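The basket will not save you

Wednesday, 29th May

I have been told, by people who ought to know better, that what my laundry needs is a basket. Dorothy Sugden has been saying it since Easter. She has four of the things, one on every landing and two in the spare room, and she talks about them the way other people talk about a good dentist.

My position up to now has been that a basket is a pile with sides. You put the small stuff in it, the flannels and face cloths and odd socks, and it stays in there until you need one, at which point you dig. I don't see that anything has been organised. It has been put where you can't see it.

Still, I said I'd look into it, so I did.

What they cost

A plain woven one from Prukix is £37 in the medium size. Cullumitz do one with a lid that I won't even print the price of. I read the reviews on both, which was an evening I'd like back. One of them had 752 and as far as I could tell most people had written theirs on the day it arrived, before a single towel had gone in. "Looks lovely in the hallway." I'm sure it does. So does a vase.

Nigel Oakley reckons you should skip the lot and use a cardboard box, and he has a point, except that Nigel's box has been on his stairs for two years and says Yeoman on the side and has a slipper in it.

Whites and wicker

My main objection is to do with white things. Wicker and cord are rough. Anything knitted is going to catch sooner or later, and dark brown seems a peculiar colour to be putting next to clean cotton. The shops will sell you a liner for this, naturally, so now you are washing the basket's clothes as well as your own.

The other thing is that whites don't fold small, or mine don't. They get dropped in as they come and they stay bunched up against the side, and any mark on them is there to greet you every time you walk past.
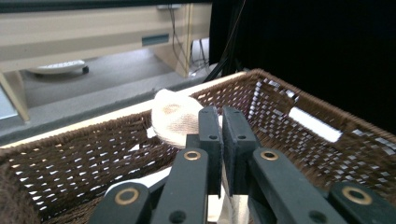
To fold or not to fold

Dorothy's rule is that everything goes in folded, flat, largest at the bottom. I tried it her way. Beige cloths, nothing fancy, the sort you'd use on a worktop and not apologise for.

It's fine while you are putting things in. The trouble is getting them out again. You take hold of one by the middle, it comes up in a long droopy bunch, and whatever fold it had is finished. Put it down on the table and it's a lump. So you fold it again, or you don't, and I know which of those I am on a weekday morning.

I asked her about this and she said I should be lifting from underneath with both hands. For a face cloth! I have carried trays of drinks with less ceremony. 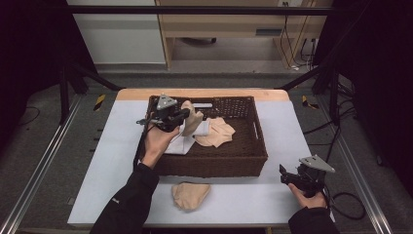 Points in its favour

I did promise to be fair, so.

It doesn't tip. I had expected a woven basket to sag or lean once there was weight at one end, and it sits square enough. The cut-out handle at the end is useful if you want to drag it towards you, though I wouldn't trust it with a full load of wet towels on the stairs.

Air gets through the sides. I can't prove that this matters and neither can the label, but a plastic tub in our bathroom once grew something in June that I'd rather not describe, so I'll give it half a mark.

And it is nicer to look at than Nigel's box. I'm not made of stone. The cord is thick and twisted and there's a proper rolled edge along the top, and if you stand it on something pale it looks like a thing a grown-up might own. You can even see a bit of what's inside through the gaps, so you have some idea which basket you want before you start rummaging (assuming you've been talked into more than one). 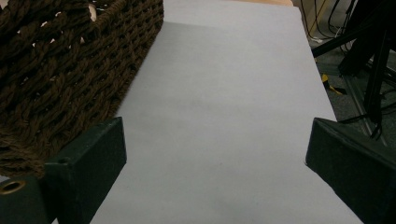
Brown weave on pale paper, with something beige showing through the side.

Where I've ended up

I am keeping one. Cloths only, beige ones in whatever state they arrive, and the whites are going back in the drawer where they were perfectly happy before all this. I shan't be buying the liner. I shan't be buying the Tretia label set either, which is 300 little tags on string, for a household that owns nothing like 300 of anything except possibly takeaway menus.

Dorothy wants to know when I'm doing the landing. I've told her the landing is under review.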